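Progress report to the Gresia Fund
Equipment planning grant, kitchen handling project
Prepared by Vaida Raudsepp, May 11, 2020

Dear Rūta,

Thank you for your patience with this one, and for the kind note you sent after the last report. You asked for something you could hand to your board without having to sit beside them and translate, so I have tried to write it the way I would tell it to you over coffee. That probably means it runs a little long — I apologize in advance, and the money is all in one place further down if that is what people want to turn to first.

Where we are

When you gave us the planning grant, the question was a simple one to ask. What would we need to buy, and in what order, so that a robot arm could learn to do small kitchen jobs from people showing it how? We had a wish list at the time, and I still have it pinned up over my desk, and I have to say that a good part of it has been crossed out. Working with the hand-held grippers every day has changed our minds about what matters.

The grippers are the heart of it. A person holds one, does the job with it, and the camera on the tool records what the fingers did. Later on the arm will carry the same kind of fingers, so the recordings carry over. This is why we have been able to get so far without owning an arm at all, and I remain very grateful that you talked us out of buying one in the first month.

Most of our time lately has gone into the toaster oven work. We chose it for planning purposes since it asks for several different things from one tool: a door, a rack, round control knobs, and food that doesn't like to be squeezed. Bread has been a wonderful teacher. A bun has a domed top and it gives under pressure, and the person holding the gripper feels that and eases off without thinking. An arm will need to have that in the recordings or in the fingers themselves, and we have come down firmly on the side of keeping the soft orange pads behind the ridged black fingers in every set we order.

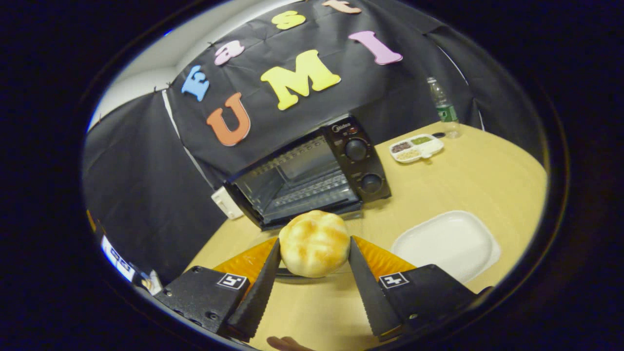 What we have learned about fingers and pads

I had budgeted for the fingers as if they would last the whole project, the way you would budget for a table. I now think of them more like brake pads. The plan therefore moves them out of the equipment line and into supplies, with a replacement order built in for September. We got quotes from Gurkgate and from Priner. Gurkgate is a little dearer per pair but will sell us the fingers and the soft pads separately, and I would like to go with them for that reason alone.

The square markers on the housings are a smaller matter, but I want to mention them so they don't surprise anyone in the figures. They cost next to nothing to print. What costs is the time when one gets scuffed or lifts at a corner and we have to stop and check the day's recordings. I have put in a small allowance for spares.

The workspace

Your board asked whether we would need to rent a proper lab. My answer at this stage is no, and I feel good about that answer. A light wooden table, black cloth on three sides held up with clips, and ordinary ceiling lights have served us very well. The foam letters on the back cloth spell out "Fast UMI" and cheer the place up more than you would believe (please don't let anyone cut them from the plan!).

The appliances are household ones, and I would like to keep it so. The toaster oven is a Midea, and there is a white two-slot toaster that we can put out alongside it when we want the table to look more like a real counter. 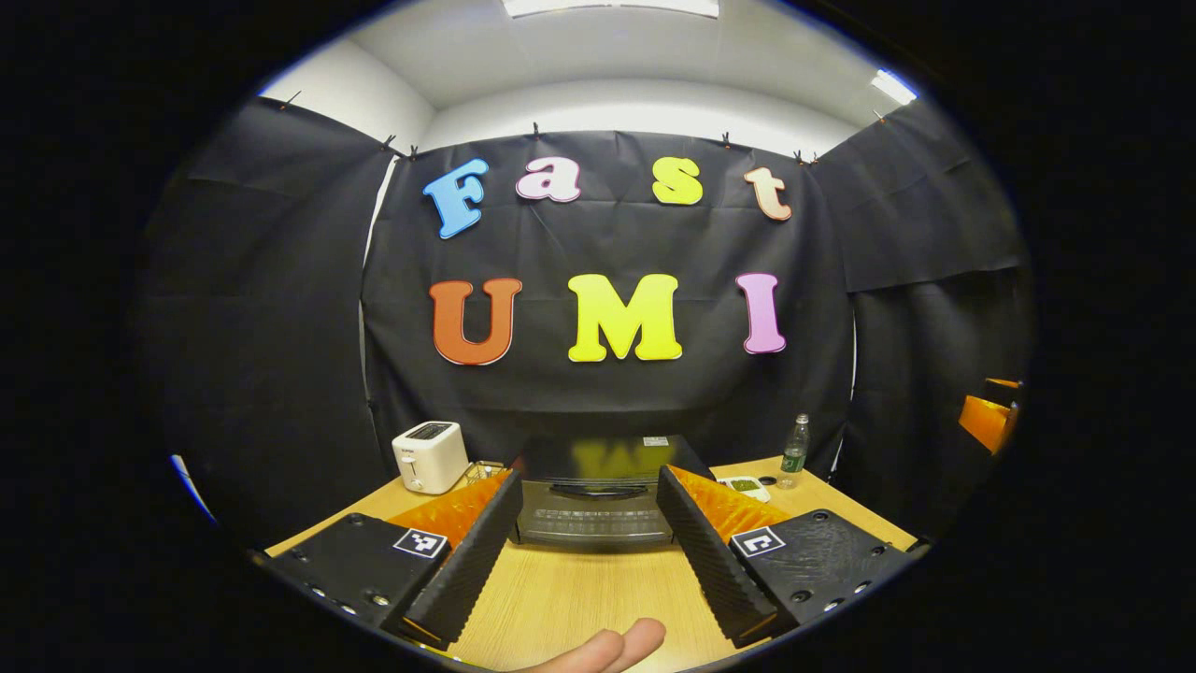 I did look into commercial kitchen equipment, and Pärn were generous enough to let us come and handle a few pieces in their showroom. It was a lovely afternoon and I came away convinced that we should wait. The doors are heavier, the handles are thicker, and we would be paying for a second set of fingers before we had finished learning from the first. I have moved that whole section to the following year.

The money

We have spent $3413 of the planning grant to date, nearly all of it on gripper parts, mounting hardware and the cloth and clips. Food and small dishes come out of a separate line of $400, and that one is holding up nicely.

For the next stage we are asking to buy 11 pairs of fingers with pads, and four complete hand-held grippers so that two people can work while the other two tools are being serviced. The arm itself stays at the end of the list. I would much prefer to rent one first, and Priner have said they are open to a short lease, though I don't have their terms in writing yet and would ask you not to quote me on it.

What I need from you

Two things, when you have a moment. I need a yes or no on moving the fingers into supplies, as the form won't let me do it without your signature. And I would love to know whether unspent planning money can be carried over toward the lease, or whether it has to come back to you first.

You are welcome to visit any time, Rūta. Wear something you don't mind getting crumbs on.

With warm thanks,
Vaida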